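Print this page
E-mail this to a friend

Two grippers, one kitchen: the Vutora and the Spanos compared

I've had both of these on the go since June and I keep getting asked which one to buy, so I'm finally writing it up. Short version: I like the Vutora more than I expected to, and I still use the Spanos for anything with a long handle.

Before I bolt anything onto a real arm I try it in simulation, and for this I used the home kitchen pack that comes with Worka. It's a decent pack. You get cupboards that open, knobs that turn and a cooktop, and you can swap the end effector from a menu without rebuilding the whole thing (the last version made you restart every single time, which drove me up the wall). Both makers supply a proper model of their gripper too, with sensible finger friction set from the off. I did fiddle with the Spanos one a bit, mind you, as the pads were far too sticky and it was picking up things it had no business picking up.

So, the Vutora first. It's a two-finger parallel gripper, nice and slim, and the thing I noticed straight away was how easily it gets into tight spots. Cupboard handles, drawer bars, the gap between a plate and whatever's next to it, all fine. The fingers close evenly and the force reading is steady enough that I stopped double-checking it after the first evening. It's quiet as well! My old one sounded like a coffee grinder and I had to stop work when anyone in the house was on the phone.

What I don't love is the wrist mount. You need the adapter ring, it's sold separately, and the screws are a size I didn't have in the drawer. Four of them, and one arrived with a chewed head. I wrote to the shop and they sent a replacement quickly enough, but still.

The Spanos is a chunkier beast with three fingers, and it's lovely on round things. Mugs, jars, the body of a bottle, it just wraps itself round them and off you go. It also holds a pan handle without letting it roll, and that's where the Vutora let me down over and over. With two flat pads you pinch the handle, lift, and the weight of the pan swings the whole lot round like a pub sign. I tried gripping nearer the pan, then further away, then at a slant. Nearer was better. None of it was great, and in the end I wrapped the pads in grippy tape on the real one and that mostly sorted it.

Over the summer I logged 873 grasps between the two, spread over every object I could be bothered to set up. I won't paste the whole sheet here (it's a mess, and half the notes are things like "bah") but the pattern was clear enough to me. Small, flat or fiddly goes to the Vutora. Heavy or round goes to the Spanos.

Setting up was fairly painless with either. I ran both off the same Pevmont controller, and if you've already got one you'll be going in an afternoon. If you haven't, allow longer, as the manual assumes you know what half the lights mean. The Spanos wants its own power lead as well, so think about where that cable is going to run before you tie everything down. I didn't, and I had to cut all my cable ties off and start again.

The job I kept coming back to was the pan on the front left ring. It's a good test because the handle sticks out over the front edge of the cooktop, so the arm has to come up from below and in front without clouting the knobs, and there's food in the pan to keep an eye on as well.

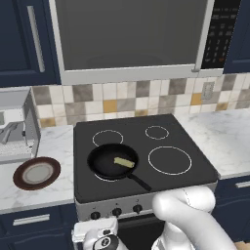 Chrysoula Margaritis reckons I've been unfair to the Vutora on pans, and that the fault is in my approach angle. She told me to come in with the fingers straddling the handle from above, close at half speed, and wait a moment before lifting, and she says she's had no trouble with swinging since she started doing it that way. She also thinks the Spanos is overpriced for what it is and that the third finger gets in the way more often than it helps.

Well, I've given her method a go and it is better, I'll grant her that. The swing is smaller. It's still there on my heaviest pan, though, and coming in from above means lifting the elbow higher than I'd like with wall cupboards to think about. As for the third finger, I have caught it on a drawer bar more than once, so she may have a point.

If I could only keep one it would be the Vutora, tape and all. Buy the adapter ring at the same time, and a couple of spare screws. The Spanos is going to stay on the second arm for jars and mugs, and I'm hoping to try it with the softer pads next, once they're back in stock.

E-mail this to a friend
Print this page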